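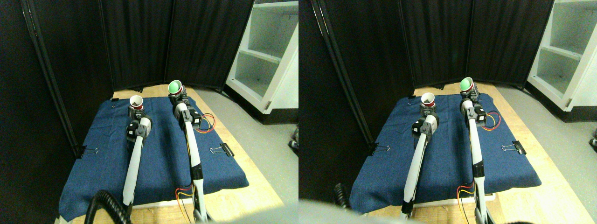 Two arms, two cups, one piece of denim clipped to the table.

Workshop tips – picked up at the Estton open day

Went along to the open day at Estton in November, finally typing up my notes. Went for the robots, came home with a page of stuff for my own bench. In no order.

Clip your cloth down. They had blue denim over a light wood table and plain black binder clips holding it, the office kind. I've been using tape for years and picking the gum off afterward. Binder clips on a bench edge – if the top is too thick for them, get the next size up or use a small spring clamp. Fold the wire handles flat or you'll snag a sleeve.

Denim for a work surface. Old jeans are fine but cut the seams off, a cup or a jar will rock on a seam. Wash it first. Twice if it's dark, otherwise you get blue on anything pale. Small screws don't roll on it the way they do on bare wood. Don't use it for anything with glue.

Put a dark screen behind the job. Folding panels at the back of the table, black. I tried this at home with a clothes rack and a black bedsheet and I can find a dropped washer or see a thread end so much faster. Also stops me looking at the mess on the shelves.

Bright insides. The green cup was bright green inside and the other one was white inside with a red band on the outside. Made me go thru my parts tubs. All the dark ones are gone to the garage now. You want to see a black screw at the bottom of a tub, use a white tub. Yogurt tubs, free.

Wires. Red and yellow ones looping out by the motor on the arm with the green cup, and you could see right away where they went. Asked the guy doing the demo, Ifor Howells, how much slack to leave on something that moves. His answer – move it to the furthest place it will ever go, both directions, then add a bit, then tie it. I'd been tying first. That explains my desk lamp (2 cords in one winter).

Same goes for a shop vac hose or the cord on a glue gun. Reach to the far corner of the bench BEFORE you fix the cord anywhere.

Corrugated sleeve. Home stores sell it by the foot, get the split kind so you can push cords in from the side. Cheap. Cut it with scissors, then put a wrap of tape on the cut end, it's sharp.

Go slow with the full ones. Howells said they always practice a new move with empty cups and only then put anything in. I do this now with pouring resin – dry run with the empty cup, check my elbow isn't going to hit the lamp, then mix. Saved me already.

Mark where things go. He puts a pencil tick on the table edge so the cloth goes back to the same place every morning. For a home bench a strip of masking tape and a pen is fine. I did it for the miter box and the drill stand.

Shelves within reach but not over the work. I had mine right above the vise, and yes a can of nails came down in it. Moved it to the side wall, took 8 screws and a afternoon.

Questions people asked at the demo that I wrote down:
How do you stop it crushing a cup – start with the grip too weak and work up. Works for clamps too!! I have split more pine by starting tight.
What do you clean the table with – damp rag, nothing fancy. Dry it after.
Can kids come – over 7, with an adult.

Things I forgot to ask: what the cloth costs them in laundry, and where to get clips that size in a box instead of a card.

If you want to go, park on the far side, the front lot was full by the time I got there. Bring a pencil, they run out of pens. Coffee was free, sandwiches weren't.

More on cord slack when I've redone the lamp. Third time.

Posted 17 January 2019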